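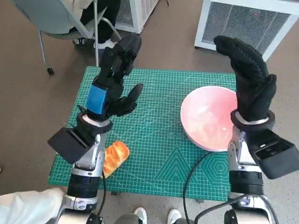
Using a cutting mat as a table mat for bread and bowls – is it safe, and how do I clean it?
Posted in Kitchen and Household by Anastasia Gavalas
2021-08-10

I have a large green cutting mat, the self-healing kind with the grid on it, that I bought for quilting. I don't quilt much anymore. It has ended up being the surface we put things down on when there's no table free, mostly bread rolls and a bowl or two. It wipes down easily and it's big enough that crumbs mostly stay on it.

My sister saw this and said I shouldn't be putting bread straight onto it. She thinks the mat isn't made for food and that the cuts hold dirt. I used it with a rotary cutter for a few years before this, so there are certainly cuts in it, even if they close up.

What I'd like to know:

Is it a problem to lay bread directly on the mat, or only if I cut food on it? I never cut food on it.

Can I wash it with dish soap and hot water? There is no label left on mine. I think it was a Morris but I wouldn't swear to it.

If the bread should go in the bowl, does it matter that the rolls are still a little warm? They get a soft bottom when I do that.

The bowl is a glossy pink ceramic one and the rolls are the golden kind with ridges across the top, so they are not tiny.
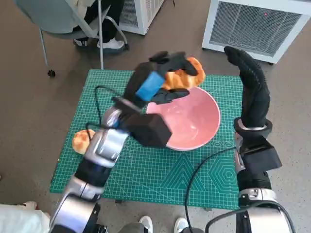 The mat with the pink bowl, one roll over the bowl and one still on the mat.

I bake a batch most weeks, so this comes up a lot. Thanks for any help.

Bujar Georgiou
Member, 1,418 posts

Your sister is right on the main point. Craft mats are sold for fabric and paper. Unless the maker says a mat is suitable for food, treat it as not suitable. That doesn't mean the rolls you already ate did you any harm. It just means nobody has tested it for that use, and yours has had years of blades and lint on it.

The self-healing part is what I would worry about more than the plastic. The surface closes up over the cut, and what went into the cut can stay there. With fabric that is thread and fluff. With bread it would be crumbs and a bit of butter, and you can't scrub those out the way you can on a wooden board.

So keep the mat if you like it, but put something between it and the food. A clean dish towel works. So does a sheet of baking paper. The bowl can stand right on the mat, no problem there, it's only the outside of the foot that touches.

On cleaning: no hot water. Heat is what ruins these. They warp and then never lie flat again. I lost one by leaving it in the car in March, and it wasn't even a hot day. Use cool or lukewarm water, a small drop of dish soap, and a soft brush or cloth. Go along the grid lines and then across them. Rinse, pat it dry and leave it lying flat. Don't hang it up by a corner and don't lean it against a radiator.

For the same reason don't set a hot tray or a hot bowl down on it.

On the warm rolls: the soft bottom is steam. Warm bread in a glazed bowl has nowhere to let the moisture go. Cool them on a wire rack first, at least until the bottom doesn't feel warm in your hand, and then move them over. If you want to serve them warm, line the bowl with a folded cloth napkin and leave the top open. Two layers of cloth is enough.

If you pull the rolls apart at the table, a plate will catch the crumbs better than the mat does anyway.

Wimisetti
New member

I put bread on mine all the time and nothing ever happened. Just wipe it off. You can get a silicone mat, mine is from Prostomby, it's the same size more or less and you can put it in the dishwasher. Don't know about the bowl question, I use a basket.

Anastasia Gavalas

Thank you both. I didn't know about the heat, and I had been about to pour a kettle over it. I washed it in the bathtub with lukewarm water and a nail brush and it came up fine, though there is one gray line near the edge that won't budge. I'll use a towel under the bread from now on and try the rack for the rolls.

Bujar Georgiou
Member, 1,418 posts

The gray line is probably an old cut with lint in it. Try a plain white eraser, rubbed along the line and then across. It gets the fluff out of mine. If it stays, leave it alone – don't pick at it with a pin or you will open it up more.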